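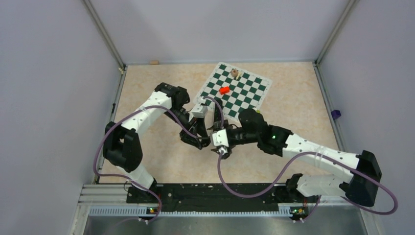
The Jorilum November Sale is our yearly sitewide event, run together with the Gudmont and Plidlow stores. Prices drop at midnight on opening day and stay down until the sale closes or the item sells out. Most departments take part, from kitchen and bedding to toys and games, so a green-and-white chessboard can go in the same cart as a set of towels and ship in one order.

When do the deals go live?
Everything opens at 12:00 a.m. Eastern. App users see the same prices at the same time as everyone else.

How many items are on sale?
3,899 items, from 112 brands. The list is final once the sale opens.

Do I need an account?
No. You can check out as a guest, but you need an account to use store credit or save a wish list.

Can I use a coupon code on top of the sale price?
One code per order. Codes do not work on Flash Deals - those are marked with a yellow tag on the product page.

What does shipping cost?
Standard shipping is free on orders of more than $39. Below that it is a flat $6. Cortés furniture ships separately and the fee is shown at checkout.

I bought something right before the sale. Can I get the difference back?
We do not adjust earlier orders. If the item is unopened you can return it and order again, as long as it is still in stock.

How long do I have to return a sale item?
You have 56 days from delivery. Clearance items are final sale.

My cart emptied itself. Why?
Flash Deals are held for 15 minutes. Other items stay in your cart but are not reserved until you pay.

Page last updated May 3, 2023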